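Robot Hands, Part 2: Which Gripper Wins?

Quick question. Pick up a pencil. Now a balloon. Now a shoe.

Did you squeeze the same each time? Nope. Your hand changed its mind three times and you didn't even notice. Robots have it harder. Somebody has to choose the hand first, and then work out how hard it should squeeze.

So at Orkik we have contests. Gripper against gripper, same box, same rack, same arm. Go!

First up, the suction cup. It works like a straw stuck to your lip. Air gets pulled out and the cup holds on. Great on flat shiny stuff. Old cardboard, not so great, air sneaks in through the creases.

Second, the soft gripper. Rubbery fingers that curl. We got ours from a company called Awan. Lovely with fruit. A bit floppy with big boxes.

Third, the two-finger gripper. Two stiff fingers, open and shut, like a crab. Ours is called the Jarance. Simple and strong, and the one I like best (don't tell the others).

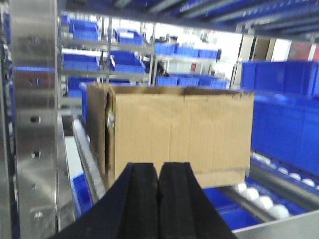

Sohail Bukhari
Robot Tester, Orkik

Two black fingers in front, closed up tight. Behind them, a cardboard box on a rack with rollers. The camera sits down by the robots hand, so you get a hand's view of the job. Look at the front left corner of the box. Worn, with a dark gap where the edges have come apart. Lots of boxes get like that. A gripper has to cope with beat up ones too, and not only nice new ones.

Now the shiny metal post on the left. There's a bright blue band reflected in it. You know it's a reflection. A computer has to figure that out! Shiny things are tricky for robot cameras, so we test the cameras as well as the fingers.

How do we keep score? Every gripper gets 397 tries. Why 397? We planned 400 and I wrote it down wrong, and then we had to stick with it so the test was fair. Same number for everybody, thats the rule.

One point if the box comes up. Zero if it drops. Zero if it gets squashed too, sorry crab fingers.

We also change the squeeze. There are 8 settings, from tickle to ouch. Too soft and the box slips. Too hard and the sides bend in. The good one is somewhere in the middle, and it moves when the box gets heavier.

Next round is in May. New arm from Werkorico, new controller (that's the part that tells the arm what to do), and a pile of 600 boxes to get through.

Try it at home: two rulers, one empty cereal box. Hold a ruler in each hand and lift the box using only the rulers. Then put a few socks inside and go again. Did you have to squeeze harder? Write down your score, ten tries each.

Part 3 comes out Thursday. Robot eyes!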